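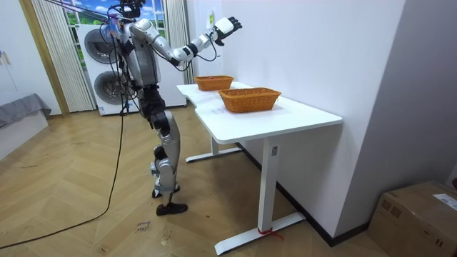 Hirkell Two-Arm Humanoid for Back-of-House Work

The Hirkell is a walking humanoid for laundry rooms, linen rooms, supply rooms and other places where people spend a good part of the shift reaching, lifting and putting things down again. It has two arms, jointed at the elbow and wrist, and hands with fingers that can curl around everyday items. It works at the desks, shelves and baskets you already have. Tranik sells, leases and services it.

What it is for

Most of our customers start with one job. Common first jobs are:

Sorting small items into baskets on a table
Moving an empty basket to the next station
Reaching up to a wall or shelf over a work surface
Setting out towels and folded linen for the morning

The Hirkell is slower than an experienced worker at nearly all of these. It is meant for the repetitive part of the day and for hours when a room is staffed by one person. It should not be used to lift people, handle sharp tools or carry hot liquids.

What changes for your staff

Please read this part before you order. The robot takes over certain motions, and the people in the room end up with a different mix of work. At the Ikenthorpe guest house, our longest running site, the linen team used to sort at the table from 7 a.m. until the first carts went out. Now one person loads the table and checks the finished baskets, and the others start on the rooms earlier. The team is the same size as before. The first few weeks were harder, as the staff had to stop the robot often and show it where things went.

Bradley Bunting runs the linen room there. "My shoulders are better and my patience is worse," he told us in January. "I check its baskets before they go up. I'd do the same with a new hire." He also asked for a quieter stop tone, and that is now a setting in the menu.

Plan for these changes:

Someone on each shift has to be the named operator. This is a real duty and should be in the job description.
Operators need 2 days of training. We do it on your site with your own baskets and tables.
Reaching and bending go down. Checking and walking go up.
Staff should agree on who may stop the robot. We recommend that anyone in the room may.

Room and furniture

The Hirkell walks on flat, dry floors, including wood, tile and sealed concrete. Thick rugs and door sills over half an inch are a problem. It needs clear standing space in front of the table and a path to reach it. Route cables away from where people walk, or tape them down.

Any steady table at normal desk height will do. Light desks can shift when the robot leans in, so check yours during setup and weigh down the feet if it moves. Open baskets with flared sides are easier for the hands than deep bins. Keep baskets in a line along the table, with a hand's width between them.

Specifications

Arms: two, with elbow and wrist joints
Hands: white back, black fingers
Body: silver covers, black joints
Footwear: black shoes, replaceable
Weight limit, both hands: 11 pounds
Charging time: 110 minutes
Control: tablet (included) and wall stop button (included)

Price and lease

The monthly lease is $1,290 and covers the robot, one tablet, the stop button, operator training and repairs from normal use. Spare shoes and finger covers are extra. Purchase prices are by quote. Leases run for a year and can be paused once, which seasonal sites tend to use.

Delivery and setup

The robot ships from our Tindall warehouse. A technician unpacks it, walks the room with your operator and sets up the first job. Saturday setup is available on request. Have the table and baskets in place before the visit, and let the staff who use the room know so they can be there.

Also available

Tindall rolling stand, for storage and transport
Finger covers, pack of four pairs
Extra wall stop button
Operator refresher, half day

For a quote, send us the size of the room, the floor type and a short list of the tasks you have in mind.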